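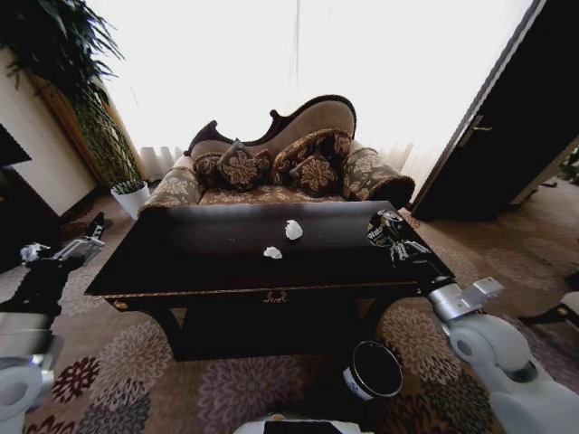 We bought the chaise longue in September from a house clearance in Clamley, and the coffee table came a bit later from Duda, the second-hand place by the station. They weren't made as a pair but the dark wood is close enough.

The table top shows everything. Tissues and drinks cans collect on it by the evening, so I clear those first, then go over the gloss with a damp cloth and a dry one. The gold trim along the front only gets the dry cloth.

The brown and gold cushions go back last. I still haven't found a key for the table.

21 March 2025

We use cookies to improve your visit. Accept / Manage settings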